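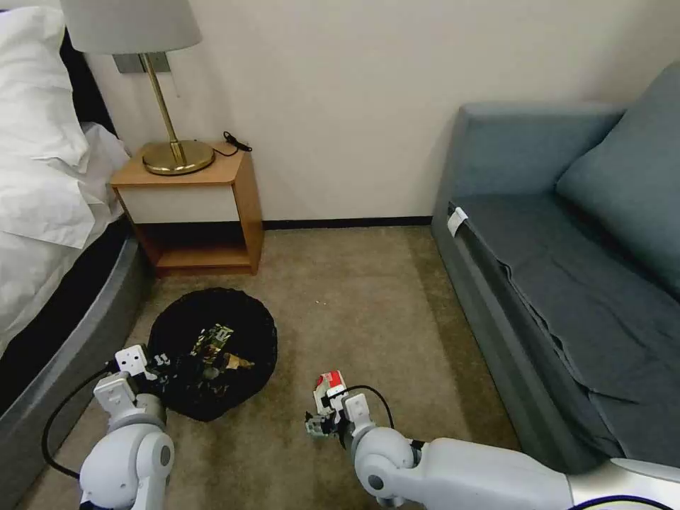 Household Tidy Group: Term Report

The household tidy group is one of three project groups in the robotics club this year, and the one with the most new members. Nilmini Uddin leads it. The other regulars are Damián Ibarra, Halfdan Baldursdóttir and Brynhildur Kárason, with Borghild Myklebust as staff adviser. This report covers the work from the start of term to the end of April.

The task is simple to state. Small things have been left on the floor of a bedroom. A two-armed robot has to pick them up one at a time and put them in a round mesh laundry bag, then stop when the carpet is clear. The group chose it over the kitchen task that was run last year because there is no water involved and the objects are cheap to replace.

Most of the early weeks went into teleoperation. One student drives both arms while another keeps the log and calls out the next object. New drivers tend to move one arm and forget the other, so the left arm ends up parked in the way. Nilmini asks everyone to do 20 practice pickups before any of their runs are saved. Some people needed more than that.

By the end of April the group had saved 400 runs. After checking, 141 of them were marked as clean, meaning the object went from the carpet into the bag without being dropped and without the driver stopping to think for a long time. The rest are kept in a separate folder. Damián would like to use the dropped-object runs later, to train recovery. Brynhildur thinks they should be sorted by type of failure first, and has started doing that.

The bag

A lot of time has been spent on the bag. It is light, and the mesh gives way when something touches it. If a gripper comes in low it can push the rim over or drag the whole bag across the carpet. The group tried three ways of dealing with this:

Weight in the bottom. This stopped the sliding, but the rim still folded. It also made the task easier than it would be in a real bedroom, so those runs were not counted.

One arm at the rim. The left gripper stays beside the bag while the right arm does the picking and dropping. It works well for objects on the right side of the carpet. For objects on the left the arms have to trade jobs, and that takes practice.

Higher drop. The gripper opens well above the rim. Light wrappers drift and miss. Heavier objects are fine.

The second method is now the standard one. The written instructions have been updated, and anyone who learned the old way should read the new page before their next session.

Objects

The current set is mostly empty packaging and other small pieces in different colors. Soft packaging is the hardest. It flattens under the gripper and there is not much to hold. Halfdan found that closing the gripper slowly while moving down the last little bit gives a better grip than going all the way down first. Flat items that lie tight against the carpet still fail often.

Please bring clean, empty packaging if you have any at home. Small boxes and pouches are useful. No glass, nothing with food left in it, and nothing you want back.

Software

The club moved from Sqalli to Endari for recording in the middle of the term. Sqalli was easier to start, but the two arms drifted out of step in longer recordings and someone had to line them up again by hand. Endari writes both arms and the camera to one file. Damián wrote the script that converts the older recordings, and it is in the shared folder with a short note on how to run it. Check the output before deleting the original. Two files came out with the left and right arms swapped, and the cause has not been found.

The first trained model ran in April. It could reach for an object and close on it, but it often opened the gripper too soon, before it was over the bag. The second model had only the clean runs in it and did better at carrying. It still has trouble knowing when the floor is clear, and will go back and hover over a bare patch of carpet. That is the main thing to fix before the showcase.

Cables

The cables on both arms have been snagging. On a few runs a loop near the wrist caught and pulled during a turn. Before each session, move each wrist through its full turn by hand with the power off and look at where the cable goes. If it pulls tight anywhere, leave more slack and try again. Write it in the log even if you fixed it.

Zustgate showcase

The group has a place at the Zustgate student showcase in May. Each team gets 4 minutes on the floor and then takes questions. The plan is to show one teleoperated pickup, followed by the model working alone. Brynhildur will talk, Nilmini will drive, and Halfdan will stand by the stop button. Damián will be at the laptop.

There will be a full practice of the demo the week before, starting at 4:30 p.m. Members of the other two project groups are welcome to watch and ask the kind of questions the judges might ask. Last year's team from Grerkamano, our mapping group, was caught out by a question about how they split their training and test runs, so please ask that one.

Next term

If the showcase goes well, the next step is to move things around between runs. So far the bag has stayed close to the nightstand for nearly every recording, and the model may have learned the spot more than the bag. Borghild has suggested changing its place on the carpet after every few runs and writing down each position. Clothing is the other idea. Socks first, then T-shirts, which will probably need both arms.

The group has room for two more drivers and one person to help with labeling. Labeling can be done from home and needs no experience. Speak to Nilmini at any session, or leave your name on the sheet by the workshop door.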